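Usden museum loses its roof, again, but keeps its opening hours

February 9, 2019

The Usden Museum of Flight and Local Trades will stay open while its roof is replaced, the town council said, in a statement that ran to three pages and mentioned buckets twice.

Work on the former corn exchange is due to finish in June. Until then visitors will be let in by the side door on Cestton Lane, past the bins, and asked to keep to the left of a rope. Admission has been cut to £2 for the duration. It was £3 before, which means the council puts the value of a roof at exactly one pound a head.

The building has been leaking since the winter, when a stretch of lead flashing came away in high winds and was found in the car park of the Funby garden centre. A repair made at the time held for five weeks. A second repair did rather less well and has been described in council papers as "indicative".

Cosmin Husar, who manages the museum, said he had no intention of closing. "We shut for the boiler and people got out of the habit of us," he said. "You lose the school parties, and then you lose the parents who only came because the children made them. I would sooner have them in with their coats on."

Most of the collection has been moved to the dry end of the hall. The local trades half of the museum, which includes a complete saddler's bench and a great many planes of the woodworking sort, now shares floor space with the flight half, which has caused a certain amount of confusion on the signs.

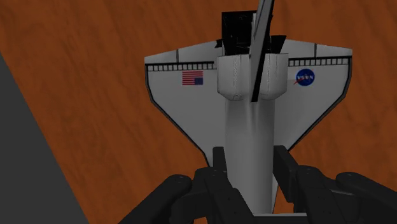 The exception is the Caputo glider, a single-seater built in the town between the wars and flown, by most accounts, as far as the next field. It hangs from the roof beams and cannot come down without a crane, and the crane cannot come in without the roof coming off. Contractors have therefore agreed to start at the other end and work towards it slowly, while it wears a tarpaulin.

Chie Tanabe, the architect in charge of the work, said the old slates were in better shape than anyone had feared and that many would be used again. The timbers were another matter. Eight will have to be replaced, and one was found to be resting on a folded newspaper, which has since been dried out and offered to the museum. It has been accepted and will be shown near the till.

"It was holding up rather well," Ms Tanabe said of the newspaper. "I can't say the same for what it was propping up."

Not everyone is pleased. Traders on Cestton Lane have complained about the loss of parking to scaffolding, and a letter to the council asks whether the town needs a museum of flight at all, given that nothing has taken off from it in living memory. The council replied that the same could be said of the bypass, for which a separate consultation is planned.

The café will remain open with a shorter menu. Soup is off, as the kitchen's largest pans are wanted elsewhere, but toast and cakes will be served as usual, and hot drinks may be carried into the hall for the first time. Mr Husar said the old rule had been brought in to protect the floor from spills and no longer seemed worth defending.

The museum's evening talks will carry on at the library in Funby. The first is on the history of waterproofing, and was booked last year.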